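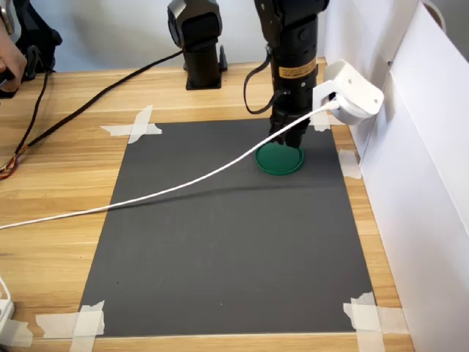

Bujar Mladenović wrote:

I have read the write-up of the lid task twice and I still don't see why you throw away the height readings in the last part of the descent. On our bench the arm's own estimate of where the fingertips are is the most reliable number we have. If the policy can't get its fingers under the rim of something flat, I would look at the demonstrations first. People slow down near the table when they drive the arm, and they don't all slow down in the same place. You then train on a pile of frames where the arm is hardly moving, and the network learns that hardly moving near the table is the right thing to do. Did you try cutting out the slow frames? And did you keep the failed grasps, or only the good ones? The text says "all recordings" in one place and "clean recordings" in another.

Also, can you say how the lid positions were chosen? If they were picked by hand I would not trust the comparison very far.

End of quoted message.

Hello Bujar, hello all,

Thanks for reading it properly. I'll take the questions out of order, as the one about recordings is an error in the text and quick to fix.

"Clean recordings" is correct. We kept 593 recordings for training, all of them ending with the lid held clear of the mat. The failed grasps were stored but never used. The phrase "all recordings" is left over from the draft we passed around in February, when the plan was still to train on both. I have corrected it in the copy on the Flitholm server. The numbers in the table don't change.

On the height readings. You are right that the arm's estimate is good on your bench, and it is good on ours too as long as nothing touches anything. The trouble starts at contact. The lid is flat with a raised rim, and the fingers come straight down onto it. When they press, the arm gives a little, and the joint readings go on reporting a fingertip height that is slightly too low. The mat also has some give in it. So the same reading can mean "just above the rim" in one recording and "pressing on the rim" in another. With the height in the input, the network leaned on it heavily. It learned a number at which to close the fingers, and if the mat had been lifted and put back between sessions, that number was no longer right.

We did tape the mat down at its corners to stop it creeping, and that helped with sideways movement. It made no difference to the height problem that we could measure.

So the method in the write-up is this. For the approach, the policy gets everything, joint readings and camera image together. Once the commanded height falls below a threshold, the height channel is replaced by a constant, and the policy has to decide when to close from the image and from the difference between where the arm was told to go and where it says it is. That difference grows on contact, so it works as a crude touch sensor. The threshold is set by hand, once, with the fingers closed and resting on the bare mat, plus a margin. I know that is not elegant. A learned switch would be nicer and we haven't tried one.

Your point about slow frames is a fair one and I should have put it in the text. We did try it. We resampled every recording so that the frames were evenly spaced by distance travelled instead of by time, and trained the same network on that. It got rid of the hovering, where the arm stops a little way above the lid and sits there until the run times out. It did not get rid of closing too early. What we got was an arm that came down briskly and shut its fingers on air above the rim. Hiding the height readings on its own fixed most of the early closing but left some hovering. The version we report uses both, and I now think it was a mistake to describe only one of them in the method section and leave the other to a line in the appendix. I will move it.

How the positions were chosen: the lid was put down at 8 marked positions for testing, and the marks were drawn from a random list printed before any training was done. The person running the test did not know which version of the policy was loaded. Wilel picks the policy and writes its name into the log, and the name is only looked up afterwards. Training positions were not controlled in that way. Whoever was driving put the lid where they liked, which in practice means the middle and far part of the mat are well covered and the near edge is thin. You can see it in the results. The near positions are the worst for every version, ours included.

We trained each version from 3 random seeds. The order of the versions was the same for all of them, with the combined version first, then hidden height, then resampling, then the plain one. The gap between the first two is small and I would not want anyone to quote it as settled. The gap between hidden height and plain is large, and I am happy to stand behind that one.

Things that are still wrong or unknown:

The cables. Our lead to the mounting bracket on the right crosses over the mat and throws a shadow on it. The shadow shifts when the cable does, and at some lid positions it falls very near the rim. The policy works from the image at exactly the moment when this matters. We have not tested how much it hurts. Lumbantobing suggested running the cable behind the white board, which we will do, but I would like to record a set with the shadow left in first. Otherwise we will have removed it without learning anything from it.

One lid only. Everything in the table is for the green lid. It stands out well against the grey mat. I would expect trouble with a grey or a clear one, and people should bear that in mind before they copy the threshold idea for their own parts.

The second arm. It stays parked at the back for this task and its joint readings are not in the input. Someone asked off list whether it was holding the lid steady. It was not used at all.

Sideways slip. In 9 of the test runs the fingers came down on the rim and the lid slid along the mat before they closed. We scored those as failures even where the policy followed the lid and got it in the end. If you would score them the other way, the log has a separate code for them and the totals are easy to redo. I'd be interested to hear what the rest of the list does in such cases, as I don't think we are consistent with each other.

As for trying it on your bench, yes, please do. You will need to set the threshold again, and I would be careful with the margin. If it is too small the height never gets hidden before contact, and the policy behaves just like the plain one. If it is too large you lose the height during the part of the descent where it is still useful, and the arm wanders sideways on the way down. We found the second fault much easier to spot than the first - with the first, it looks as if the method simply doesn't help. Check the log to see that the channel really goes constant before you blame the training.

Your stiffer table may make the commanded-versus-reported difference jump more sharply than ours, and in that case the network might need less data to pick it up. That is a guess. I would be glad to have it checked by someone with a different arm.

The resampling script is in the same folder as the write-up. It expects the log layout we use at Findham, with the gripper value in the last column, so yours will need reordering first. If the script complains about a missing end marker, the recording was stopped by hand and you can add the marker yourself.

I have not put the raw images up yet, as the folder is too big for the quota. If you want them before the quota is sorted out, write to me off list and I'll post a disk.

Regards,
for the Findham bench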